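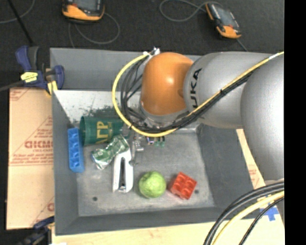
5. Filling and cleaning the Tazi bin

The bin is for small, dry items such as toy building blocks or a stapler. Do not put liquids or glass inside.

1. Put the Tazi bin on a flat and stable table. The open side must be up.
2. Wipe the floor of the bin with a dry cloth. Let it be free of dust.
3. Place the items one by one. Do not throw them.
4. Long blocks may stand against a wall of the bin. Please check that they do not come higher than the rim.

Note: After some months of use the floor gets pale streaks and scuffs. They are normal and do not make the bin weaker. For stronger marks use Fluro cleaner, part 167, and wait 2 minutes before wiping.

Caution: Do not lift the bin by one wall only when it is full. Always hold two opposite walls.

A replacement bin can be ordered from Tradunex with order number 642.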